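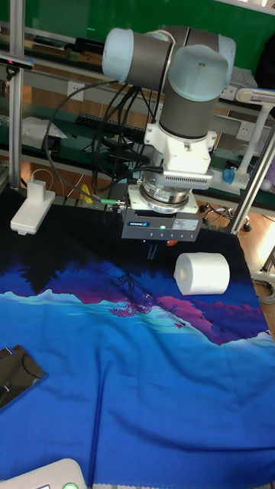
Re: Tool cable slack, what does your site rule say?

vstojanovska wrote:
Ours at Oltent: tool cable gets a full loop at the wrist, checked at joint limits before any program runs. Soft cloth on the table is treated as a part and goes on the risk sheet.

lestik_5 wrote:
Disagree on the cloth. It is a surface. List it only if the tool can grab it.

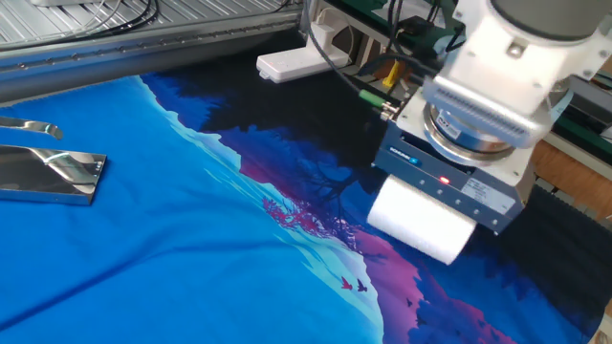 A finger gripper can pinch a fold and a suction pad can lift one, so I would list it for both.

nnasr wrote:
Agree with Vlasta. Changing the tool also means a new payload entry. Ours was 1,105 g, and two people sign.

lestik_5 wrote:
Fine for payload. Still no on the cloth.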